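Notes for the Saturday talk: choosing color for signs, trails and small places
Slot is 45 minutes, leave ten for questions. Water on the lectern. Slow down at the start, I always rush it.

Opening

Hi everyone, thank you for coming out on a Saturday morning! I want to talk about color, and mostly about how little of it you need. I got hooked on this when we repainted the trail markers at Kukoncombe, a job I took because I thought it would be two quiet weeks outdoors with a brush. It ran until the end of May and I loved every bit of it.

Ask the room: who has been lost on a marked trail? (Hands. Wait for the laugh, there usually is one.)

Kukoncombe

The old markers were brown with green lettering. Lovely in the workshop, and they matched everything the park owned. Put one next to a cedar trunk at five in the afternoon and it simply went away. There were 674 of them, counting the little arrows on the footbridges, and we had paint for 150 in the first batch. So we started with the junctions, which is where people stand still and look worried.

We tried orange, white, a pale blue and two yellows. The test was very simple. One of us walked off and hung a marker, the others waited at 100 paces and shouted when they found it. We did this in sun, in drizzle, and once in a fog so thick that we lost the person too (tell the story about the whistle if there is time).

Pause. Next part is the one about contrast -- let people look for a moment before speaking.

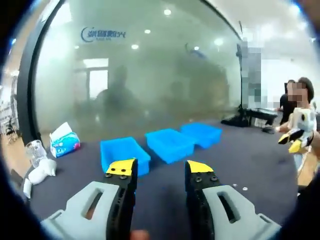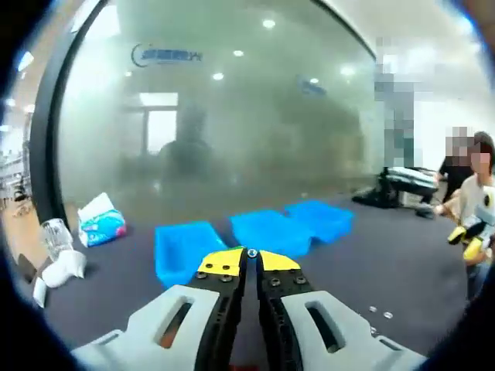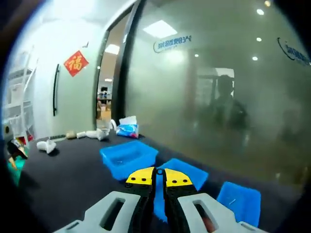

What surprised me at Kukoncombe was that the background did half the work. The same yellow that sang against wet bark looked tired on a sandy bank, and we ended up painting a dark band behind it wherever the ground was pale. Look at the yellow tips on the black fingers in all three of these: a small patch of bright color on something dark, and your eye goes straight there. The carpet in the first two is dark gray, so it stays quiet and lets the yellow do the talking. That is the whole trick with a trail marker too. Keep the bright part small and give it something dark to sit on.

Ukach

Ukach was a different animal. It's a covered market with a lot of stalls, and every stallholder had picked a favorite color, and every favorite was red. I am only exaggerating a little! We could have asked them all to repaint, and I think we would have been chased out with brooms. What we did was leave the stalls alone and change the hanging signs for the aisles to plain black with one large white number. People started saying "I'm by seven" on the phone, and I still get a kick out of hearing that.

Mention: the numbers go on both sides. We forgot on the first set. Own up to it.

Cervantes

The reading room at Cervantes. Short section, skip if running late. Shelf ends in four colors, chosen from a chart under office lights, then installed under warm lamps where two of the four looked the same. We swapped one for a deep green and added a word on each shelf end in big letters. Please add the word, always. Plenty of people don't see color the way you do, and the word helps everyone else as well.

Imier

Still in progress, so go easy on the promises. Small railway halt, one platform, snow for much of the winter. White is useless there, obviously, and yellow gets weak too -- so everything I just told you about yellow needs a second look in January. We're testing a dark blue post with an orange cap. I'm so curious how it will hold up.

Things to try at home

Take your sign outside at dusk. Squint at it. Ask somebody who has never been there to find the door.

Hand around the painted sample boards now and get them back before lunch, they are the only set. Questions.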